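Hedholm 研究经费管理系统 用户手册

第四章 研究生学费减免与助学金的税务登记

4.1 适用范围

本章适用于 Sturnalthorpe 研究院各课题组的经费管理员。凡由科研项目经费列支的研究生学费减免、生活助学金及助研津贴,均须依照本章步骤完成登记。博士后人员的薪酬登记见第五章。

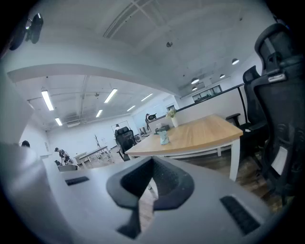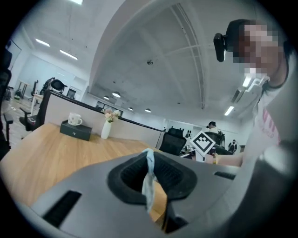 Ottavio Valentini 在试用意见中提出,学费减免与助学金应当分开填报,合并成一笔之后,学生收到的年度收入证明会高于其实际到手金额,申诉时又很难拆回。本版已采纳该意见,旧版的“合并填报”选项不再保留。

4.2 登记前的准备

登记前请备齐下列资料:

(1)学生的录取或在读证明;
(2)项目编号及对应的预算科目;
(3)学生本人签署的税务身份声明;
(4)境外学生另需提供税收协定适用申请表。

注:税务身份声明按年度更新。每年二月系统将上一年度的声明标记为“待续签”,续签之前仍可查询,不可新增记录。

4.3 登记步骤

1. 以经费管理员身份登录 Hedholm,在左侧菜单选择“人员支出”,进入“研究生”页面。

2. 点击“新建记录”,输入学号。系统自动带出姓名、院系和入学年份。如带出的信息有误,请先联系研究生院更正,不要在本页面手工改写。

3. 在“支出性质”一栏选择“学费减免”“生活助学金”或“助研津贴”。每条记录只能选择一项。同一学生有多项支出的,应分别新建。

4. 填写金额和发放周期。单笔金额超过 1,000 元的,须在“用途说明”中注明所属研究任务,说明文字不得超过 400 字。

5. 在“税务处理”一栏选择相应代码。助研津贴一般选用代码 347,学费减免的代码由财务处按年度公布,请以最新通知为准。

6. 上传 4.2 所列资料的扫描件。每条记录最多可附 4 个文件,格式限 PDF。

7. 点击“预览”,核对应税金额与免税金额,确认后提交。

注意:记录提交后即进入 Doveck 审核队列,经费管理员无法自行撤回。确需更正的,应由课题组负责人填写更正申请,经财务处退回后重新提交。

4.4 税务规则变更时的处理

税务规则发生变更时,系统管理员将在首页发布公告,并锁定受影响的代码。锁定期间:

1. 已审核通过的记录不受影响,按原代码继续发放。

2. 处于审核中的记录将被退回,状态显示为“待重新归类”。经费管理员应在收到通知后重新选择代码,金额无须重填。

3. 尚未提交的草稿保留原有内容,税务代码一栏清空。

警告:请勿以其他代码临时代替被锁定的代码。错用代码可能导致代扣税款不足,差额须由项目经费补缴,且不得列入间接费用。

4.5 常见提示信息

“声明已过期”:请学生重新签署税务身份声明,上传后刷新页面。

“预算科目不匹配”:所选科目不允许列支人员费用。请核对项目任务书,或向 Kumarasinghe 基金办公室申请科目调整。

“重复记录”:同一学生在同一周期内已有相同性质的支出。跨课题组联合培养的学生较常出现此提示,请与对方经费管理员核实分摊比例后再行提交。

本章修订日期:2026-09-14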